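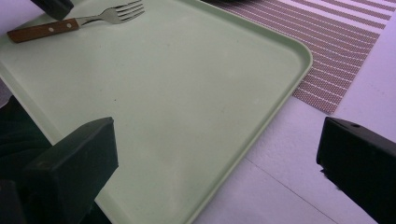 Page last changed: Thursday, December 28, 2006

Greketti Kitchen Talk > Flatware, Knives and Boards > Wooden handled forks, do you keep them or give up?

porchlight_meg wrote:
Hi all, I hope everybody had a good holiday and is still finding leftovers at the back of the fridge. I've got a question that has been bugging me since August, when my aunt moved to a smaller place and passed her everyday flatware along to me. It's the kind with the flat reddish-brown wood handles and two rivets in each one, four tines on the forks, nothing fancy at all, but I ate a great many pork chops with it as a kid and I'm fond of it. One of the forks is on the green tray. That one is in pretty decent shape. Some of the others are dried out and rough, and one knife has a gap where the wood meets the metal that I can get a fingernail into.

So, do I oil them? With what? My husband says to run them through the dishwasher like everything else and stop fussing, and I told him I'd ask people who know.

Ctibor Urban wrote:
Please tell your husband no, in a friendly way! The dishwasher is what ruins these. The wood swells and shrinks, the rivets stay the same size, and after enough rounds you get exactly the gap you have on that knife. Wash by hand, warm water, not a long soak, and dry them right away with a towel. Then stand them in a jar with the handles up overnight before they go in the drawer.

For oil I use plain mineral oil from the drugstore. Wipe it on, go have supper, wipe off what's left. The first time they may drink up two or three coats, and after that I do mine when they start to look pale. I've had a set going this way since I was married and I have lost one spoon, which went out with the potato peels.

guster_fan26 wrote:
I'm going to disagree a little with Ctibor, who usually knows better than I do. Mineral oil never really dries, and on forks that get washed every day it's gone inside of a week. I switched to walnut oil and let it cure on a sunny windowsill, and it lasts a lot longer. You do have to be sure nobody at your table has a nut allergy.

Also, that fork looks a little shiny on the handle to me. Is there a finish on it already? If there's varnish or something like it then oil will just sit on top, and you'll be wiping it off onto your napkins.

porchlight_meg wrote:
Oh, good question, and I don't know. It does have a bit of a gloss. The rough ones don't, so maybe they used to be shiny too and it wore away? My aunt can't remember ever doing anything to them. My nephew can't have nuts so I'd better stay away from the walnut oil, but thank you, it sounds lovely.

dottie_in_the_pantry wrote:
Meg, try a drop of water on the shiny one. If it beads up and sits there, leave that fork alone and only treat the thirsty ones. I'd go over the rough handles with very fine sandpaper first, along the grain, and be gentle near the rivets so you don't scratch them up.

More to the point, I want to know about the tray! I had a pale green plastic one with the rounded corners and the low rim, and we used it for everything, TV suppers, starting tomato seeds, carrying drinks out to the yard. My sister swore hers was a Prendora and mine was an Espinoza, and we never settled it. Is there a name on the bottom of yours?

porchlight_meg wrote:
No name that I can find, I turned it over and looked with my glasses on. It has some scuffs and smudges that I've scrubbed at and they don't want to leave. I'd love to get it looking nice again.

Ctibor Urban wrote:
Baking soda and a little water, made into a paste, with a soft cloth. Let it sit a few minutes. Marks on the surface will lift, and scratches you will have to live with. No steel wool, please.

And I will stand by my mineral oil. It's gone in a week, yes, so you put it on again, and it costs next to nothing.

guster_fan26 wrote:
I don't have the patience to oil forks every week, Ctibor, but I admire you for it. For the knife with the gap I'd use a bit of food-safe epoxy. Clean the gap out well and let it dry for a couple of days first or the water stays trapped in there.

dottie_in_the_pantry wrote:
Or retire the knife to opening mail. I have two of those.

porchlight_meg wrote:
I did the water drop and it beaded right up, so the shiny fork gets left alone. I'm off to the drugstore for mineral oil and will start on the rough ones tonight. The husband has been informed about the dishwasher.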